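Tutor replaced just before resubmission, and the new one wants to start over. Where do I stand?
Studying and student life > Staff, marks and complaints

Štěpánka Mikuš
Posted 2018-09-18

Hello everyone, and sorry in advance for the length of this, I did try to cut it down and it got longer.

I'm going into my final year at Jandgate (I'm doing it as a mature student, with a job and a teenager, so it's been a slow road and I'm very fond of the place in spite of what follows). Last January I started a long project, the sort that runs across two academic years and counts for a big chunk of the degree. My tutor read the first part in the spring and gave it a 72, with a lovely page of comments telling me to carry on as I was and to lengthen the middle section by 700 words. I did that over the summer, sitting at the kitchen table most evenings, and was feeling very pleased with myself.

Then we had an email to say that my tutor would not be teaching this term. No reason given, which I quite understand, it's private and I'm not asking anyone to guess. We've each been moved to someone new. I had my first meeting with mine and she was perfectly pleasant, but she told me she wouldn't have approved the plan in the first place, that she'd want the first part looked at again, and that I should be ready for the mark to change. When I asked whether that was allowed she said she would "have to look into it" and then we ran out of time.

So what I'd love to know is this. Can a mark that's been given to me be taken back when the person who gave it is no longer teaching? Do I have to follow the new tutor's plan when I've done the work the old one asked for? And is it a terrible idea to email the old tutor and ask him for a note? I have his address and he was always kind, but I have a feeling in my stomach that I oughtn't to.

I've got six weeks until the next part is due, and I'm spending far too many of my evenings worrying instead of writing. Any help gratefully received, and if you've been through it yourself I'd love to hear how you got on.

marrowfat_jo

Oh you poor thing, what rotten timing! I had nearly the same happen in my second year, except mine went on maternity leave so at least we all got to be pleased about it and sign a card.

In my case they kept the marks. I never had to ask, they just stayed where they were on Skendolo (do you have that at Jandgate? It's the thing where you hand everything in and it sulks if your file name has a comma in it). The new chap grumbled a bit about my topic but he came round once I'd shown him the comments I'd already had. I'd print yours out and take them along. People are much more reasonable with a bit of paper in front of them, in my experience.

Don't know about the rules side, sorry, but sending you lots of luck. And do get your teenager to make the dinner for a few weeks, mine turned out to be surprisingly good at it.

Pettigrew (used to work in a faculty office)

Hello Štěpánka. I spent a good many years in the office of a middling-sized faculty, not at Jandgate but at a place that will have run on much the same lines, and tutors leaving or being off in the middle of things was one of the jobs that landed on my desk every single year. It's far more common than students realise. So please don't think you're the first, and do let me go through your three worries one at a time. I'm afraid I do go on, so put the kettle on.

The mark first. What matters is what sort of mark it was, and your handbook should tell you. Some marks are what we used to call feedback marks: your tutor tells you how the draft is doing and puts a number on it so you know where you stand, but nothing is recorded until the whole project goes in. Others are proper component marks, which are written down, checked by a second marker and sent up to the exam board. If yours was the second kind, then a new tutor can't just decide to change it. The mark belongs to the department by then, and it would need a formal step (a remark, usually, agreed by the person in charge of exams) with a reason put down in writing. "I'd have done it differently" would not have got past any board I ever took the minutes for.

If it was the first kind, I'm sorry to say it may not be binding at all. That doesn't mean it's worthless, mind you. It's very good evidence of what you were told, and I'll come back to that.

The quickest way to find out is to look at how it appears in the system. If you can see it against a component with a percentage weighting, ask the office whether it has been confirmed or is still provisional. Use those two words, they'll know what you mean. Provisional marks can move at the board, and that's true for every student and has nothing to do with your tutor being away. Ask also whether the work was in the second marker's sample. At my place the first marks of anybody new to the department were all looked at twice, and everybody else's were sampled, and I'm always surprised how few students know that there's a second reader at all. 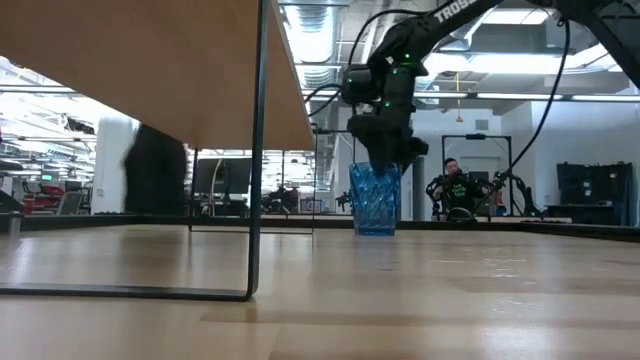 Tabletop with shelf and robot arm

Now, the plan. This is the bit where I'd want you to be a little stubborn, in the nicest way. You were told by the person the university had appointed to guide you that the plan was fine, and you spent your summer doing what he asked. It would be a very odd department that told you to throw that away. What the new tutor can do, and should do, is tell you frankly where she thinks the work is weak, and you would be wise to listen, as she may well be one of the people marking the finished thing. I'd go back to her before anybody else. Write her a short, friendly email, something along these lines:

"Thank you for meeting me. I've attached the comments I had in the spring and the section I've rewritten since. Could you let me know which changes you feel are needed for the next part, and which are suggestions? Could you also let me know whether the mark for the first part has been confirmed?"

That's all it wants. It's polite, it puts the question in writing, and it gives her a chance to have a second think without losing face. New tutors who have been handed a pile of somebody else's students at short notice are often quite rattled themselves, and they say things in a first meeting that they'd phrase differently the week after. I've seen it time and again. I remember one very dear man telling eleven students in a row that they'd all need new titles, and by the end of the month not a single title had changed.

If you don't hear back after a reasonable wait, or the reply is that you've got to start over, go to the programme leader (the name will be at the front of the handbook) and ask for two things. One is a decision about the plan, in writing. The other is an extension, or whatever Jandgate calls it, on the grounds that your supervision changed. Do ask for the extension early. It's very hard for an office to grant one kindly after the deadline has gone by, and very easy before. The students' union will have an adviser who can sit with you in any meeting, and they're free and generally very good.

I'd hold off on a formal complaint for the present. You can always make one later, though do check the time limit, and the first thing they'll want to know is whether you tried to sort it out informally. The email above does that job for you nicely.

Last of all, writing to your old tutor. Your stomach is right, I think, and I'd listen to it. When somebody is away from teaching and no reason is given, it could be illness, or family, or a research post, or something to do with their employment, and in several of those cases he'll have been asked not to deal with students at all. A kind message from you might put him in an awkward spot, and if he answered it might do the same for you. If you need something that only he would know, ask the programme leader to get it for you. They can go through the proper channel, and then whatever comes back will count, whereas a private note might not. And please don't join in if people on your course start guessing in the group chat. I'm sure you wouldn't, but it does happen and it's never kind.

While you're about it, save copies of everything tonight. The comments, the mark page, the email telling you about the change. Put them somewhere that isn't the university's system. When staff move on, their folders do sometimes get tidied away, and I've spent more afternoons than I'd like hunting for feedback that somebody's student needed.

With all that said, a 72 is a very decent mark and somebody who can do that with a job and a family can cope with a change of tutor. Do come back and tell us what she says.

Štěpánka Mikuš

Pettigrew, thank you so much, I've read this through twice and already feel better. I looked, and it says "provisional" next to the mark, with a weighting, so I suppose that's the second kind but not finished? I've saved everything to a memory stick and I've sent the email nearly word for word. I won't be writing to my old tutor. Jo, yes we do have Skendolo, and yes, it hates my apostrophes as well! The teenager has been told about dinner and is thinking it over.

Pettigrew (used to work in a faculty office)

Yes, a component mark waiting for its board. Ask the office for the date of the next one and put it in your diary.

bluebell in Skatesow

just go straight to the vice chancellor, thats what my cousin did. they have to reply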